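Open Day at the Kellholm Works, Prernley

We took the early train out to Prernley for the Kellholm open day. Kellholm makes play kitchens and the small dishes and food that go with them, and it opens the building to visitors once a year. Entry was free but you had to book, and the 500 places were gone by April. From the station it is a flat walk past the canal and the old Stomar warehouse.

Réka Vida met our group at the side door and handed out badges. The first stop was the sample room, where sets are laid out on white tables before they go into the catalog. The one we saw first had a ketchup bottle on a clear round plate, a banana, and a pale green cup and bowl.
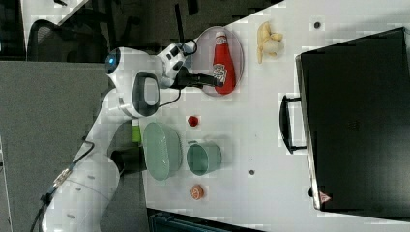 The group was split in two after that, and ours went up to the molding floor. It was loud and we were given earplugs. A set of dishes is planned around one color first, and the food is added later in stronger colors so that it stands out. Réka said the greens take the longest to agree on. The shop downstairs lists 39 different pieces of play food, most of them fruit.

We came back through the sample room on the way to lunch. Lunch was soup and bread in the staff canteen, paid for at the till, cards only. 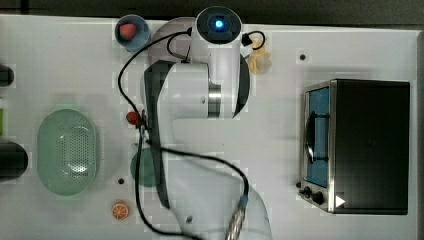
Anikó Magyar wrote to me after reading a draft of this and said her group got the packing hall instead, where 1,440 boxes were stacked ready for Juhl, the distributor. She thought it was the better half of the tour and would ask for it when booking. We didn't get to see it.

In the afternoon there was a longer talk about the bigger kitchen set. It has a mint green colander with two flat handles, a light teal cup, a lavender oval plate and a large black pot, with a slotted spatula in green. The food included strawberries and an orange slice. I liked the colander best. It is big enough for a child to use with real peas.
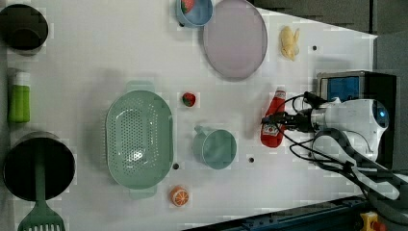

Page last changed: Jul 18, 2021

Questions were taken at the end. Someone asked about spare parts, and the answer was that cups and plates can be bought singly but the food is sold only in sets. Parking is on the grass behind the works and gets muddy. The shop closes before the last tour finishes, so go there first if you want anything. 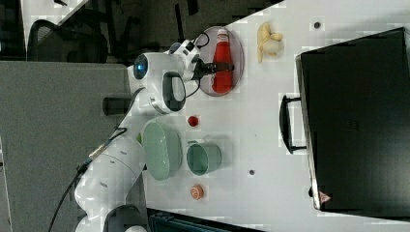
Ketchup bottle, banana and sage-green dishes in the sample room, Kellholm.

The return train runs once an hour. We missed one and waited in the café opposite the station, where the tea was fine.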